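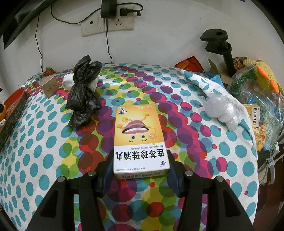

A box of lianqin zhenzhu diwan on a polka dot cloth.

Jeanine Martens keeps every package she likes the look of, and she's been at it long enough to need a spare room. I went over to her place in Findholm for coffee and stayed until dinner!

"My mother thought it was junk," she told me, pulling out a drawer (tea, soap, cough drops, all flattened). "Geert Hermans gave me my first good ones. He had the corner store, and he let me take whatever he was going to throw out."

So how many now? She looked it up in her notebook: 1071, and 97 of those are for medicine.

"Those are my favorites. People expect them to be boring and plain, but look at the lettering! I can't read half of it and I don't care."

Does she ever sell? Once, in June, a stack of cookie boxes. "I cried in the car," she said, laughing. Then she went to find me the soap drawer again, the one with the green labels.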